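Re: [Holluleck 地图组] Halás 新版试玩意见,外加炮台看不清的问题

Matúš,还有列表上的各位,回得有点慢,这几天晚上全泡在测试服里了。

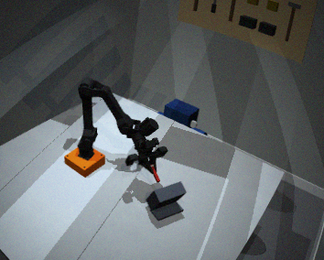
先说炮台吧,你信里排第一的就是它,我也觉得该先改。现在 Halás 上的炮台底座跟地砖一个灰,上面的炮管也灰,镜头一转到斜角就糊成一团,我昨晚还冲着一堵墙喊“集火炮台”,被队友笑到下一局。颜色其实不用多,你看那条黑色机械臂,下面垫一块橙色方座,搁在浅色的大桌面上,整个视角都歪了,桌边全成了斜线,底座也转成了菱形,可还是一眼就知道哪儿是座、哪儿是臂。顶面浅一点的橙,两个侧面深一点的焦橙,就这么点明暗差,朝上的是哪一面清清楚楚。我想照这个路子给炮台做一版:底座只用一个色相,顶面提亮,侧面压暗,炮身统一黑色,不描边也不发光(发光那版我试过,夜战地图上简直是圣诞树)。底座颜色跟着占领方走,中立的时候用灰白。Akine 阵营本来就是橙色系,正好拿来做第一套,蓝方那套等大家看过再说。

然后是北门。你说进攻方从水渠绕上来太容易,这个我只同意一半。水渠那条路我自己也常走,舒服是真舒服,出来就在守方补给点背后,可是你得先过那段没有掩体的石板桥,守方只要有一个人肯蹲在磨坊二楼,基本谁来谁倒。问题在于没人肯蹲!磨坊二楼待着太无聊了,看不到主战场,听不到队友那边打成什么样,蹲了半局没人来,换谁都要跑下去凑热闹。所以我的想法是别动水渠,动磨坊:把二楼东墙开一扇窗,让蹲守的人也能看到广场一角,偶尔能帮忙放两枪。这样他就有事做,不会觉得自己被发配了。窗口别开太大,开大了广场那边就没法打了,老版本的钟楼就是前车之鉴,大家应该都还记得那个月每局开场全队往钟楼上挤的盛况。

你提的另外一个办法,把水渠出口的铁栅栏改成要花时间破坏的,我也试了,在本地改了一个版本跟 Lenka 对打了一晚上。感觉不太好。破栅栏的时候声音太大,守方闻声而来,进攻方等于白走一趟,后来我俩都不走水渠了,这条路就跟没有一样。如果一定要保留栅栏,我建议至少把声音范围砍掉 50%,再看看有没有人愿意走。文件我丢在共享目录里了,名字后面带 grate 的那个,有兴趣的自己拉下来跑。注意它是拿旧的光照烘焙的,广场南边会有一块黑影,那不是新加的掩体,别往里躲(Lenka 躲了三次)。

再说治疗圈。这个我跟你意见完全一致,现在的治疗圈刷得太勤快了,中间那个占领点基本成了站桩比赛,谁先断奶谁输。把间隔拉长到 30 秒我赞成,不过我担心的是单排的人。组队的能喊话,知道什么时候该撤下来等下一轮,单排的只会看到圈没了,然后原地愣住。能不能在圈消失以后地上留个淡淡的印子,快刷新的时候慢慢亮起来?不用数字倒计时,界面上的数字已经够多了。Rellness 那个界面包里好像有现成的环形材质,我记得授权写的是可以随便用,不过最好有人去翻一下说明文件确认,我这个记性你们知道的。

说到 Rellness,顺便提一句:装了它新版界面包的人进 Halás,小地图会偏一格。不是 Halás 的锅,我拿另外几张老图试过也偏,只是 Halás 巷子窄,偏一格就正好把你指到墙里去,所以大家都以为是新图坏了。临时的办法是进设置把小地图缩放调一下再调回来,每次开局都得弄一遍,烦是烦,先将就着。已经有人去他们论坛报过了,没见回音。

还有 1676 那个战役剧本,有人私信问我还做不做。做!就是慢。这名字起得有点唬人,其实就是拿 Halás 的老城那一半,去掉炮台和治疗圈,只留冷兵器和火绳枪,弹药要靠马车从南门运进来。上次公开试玩还是五月的事,那时候马车会卡在桥头的拐角,一卡就是一整局,守方站在城墙上看着进攻方围着一辆马车推来推去,倒也别有风味。拐角我已经磨圆了,马车现在能过,但是会在桥中间莫名其妙地掉个头往回走,我怀疑是寻路节点连反了,还没来得及查。谁对寻路熟的,求带。Obinna 上回说他有个小工具能把节点连线画出来,Obinna 你要是看到这封信,能不能发我一份?哪怕是没写完的也行。

配对的事我不太想在这封信里展开,免得又吵成上次那样。只说我自己的感受:新图刚上的时候,老手带着老手连排,新人进来被按在出生点打,打完就走了,再也不来。我不觉得要把老手拆开,大家本来就是冲着跟熟人一起玩才留下来的,我自己也是。但是新图的头一阵子,晚上那个公开房能不能改成每局打散?就公开房,私房随意。Marlene 管房间设置,我听她的,她要是说麻烦那就算了,当我没提。

对了,你信里问录像为什么看到后半段会脱节,人物在墙里走路那个。我这边也碰到了,从头播没事,一拖进度条就坏。我的笨办法是不拖,老老实实从头看,用快进。快进到 2 倍没问题,再快声音就开始打架。你要是只想看北门那段,让录的人单独录一段短的比较省心。我把我那局也存了,最后守方翻盘那一波特别精彩,虽然我是被翻的那个,还是推荐大家看看,学学别人是怎么趁我换弹匣的时候一拥而上的。

炮台的新配色我先动手做 Akine 那一套,做完传到老地方。磨坊那扇窗要是没人反对,我就顺手一起开了,反对的尽快说,开了再堵回去还得重新烘焙光照,我那台电脑跑一遍够我出门吃顿饭回来的。广场上的旗子谁在弄来着?上次看到旗杆是浮空的。

Ermira Kovačević

2022年11月26日,Matúš Vaněk 写道:
> 大家好,
>
> Halás 新版我连着打了几个晚上,攻守都打过,先把想到的记下来,不一定都对,欢迎拍砖。
>
> 炮台看不清。正对着看还行,一从高处往下斜着看就跟地面混在一起了,分不出底座到哪里为止,也分不出是敌方的还是我方的。我有好几次是挨了炮才知道那里有炮台。换颜色也好,换模型也好,总之得改。
>
> 北门太好打。进攻方从水渠绕上来就能摸到补给点背后,守方刚复活就被堵。要么把水渠出口的栅栏改成需要花时间破坏,要么干脆把出口往西挪。我倾向于栅栏,挪出口的话水渠那段的墙全得重做,谁也不想重做那段墙。
>
> 治疗圈刷新太快。中间点打到后面就是两堆人站在圈里互相耗,我建议间隔改成 30 秒,先试一个版本看看反应。
>
> 另外录像好像有毛病,看到后半段人物位置就不对了,有人在墙里走。不知道是不是只有我这样。我本来想把北门那一波剪出来给大家看,结果剪出来全是穿墙。
>
> 广场和老城的过渡我很喜欢,那条下坡的巷子打起来特别有味道,千万别动。桥头的灯也好看,不知道是谁做的,夸一句。
>
> 还有件小事,守方出生点旁边的木门,从里面推得开,从外面推不开,不知道是故意的还是漏了。如果是故意的,能不能在门上加个门闩之类的东西,免得大家在外面傻推。
>
> Matúš

差点漏了,木门那个是我漏的,不是故意的,下个版本两边都能推开。桥头的灯是 Lenka 做的,我已经转告她了,她说她还想再加几盏,你们谁劝劝她,那边帧数已经很紧张了。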